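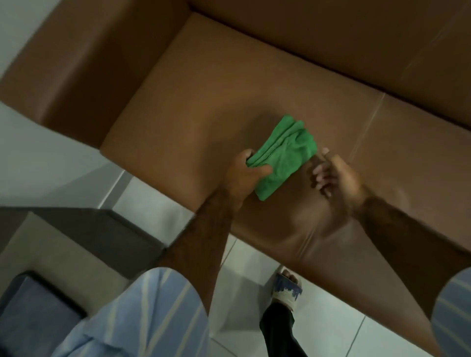
Weave notes, Maes Studio, Tarnden - posted 11 March 2022

Session 3 - felting and finishing wool cloth

Quick notes from the bench, tidy them up yourselves.

Sample: plain weave, 7 ends per cm in the reed, singles merino both ways. Weave it looser than looks right. Everybody beats too hard on the first one.

Weigh before washing. Write it down. Measure flat, off tension, leave overnight if you can.

Wash - hand hot, small squirt of soap, no more. Squeeze, dont wring. Check every few minutes, the cloth moves slowly and then all at once. Stop when the yarns just start to grip each other. Rinse same temperature.

Differential shrinkage: superwash stripes next to untreated. Untreated pulls in, superwash puckers. Wider stripes give bigger bubbles. Try silk in the weft too, it wont felt at all.

Pressing - damp, wool setting, cloth on top. Skip it for the puckered peices.

Yarn: the Funero cones are on the low shelf, 400 g each, one between two people. Rilldale singles are stickier, space the warp out more.

For next time: three samples, labeled, before and after widths. Bring scissors and an old towel.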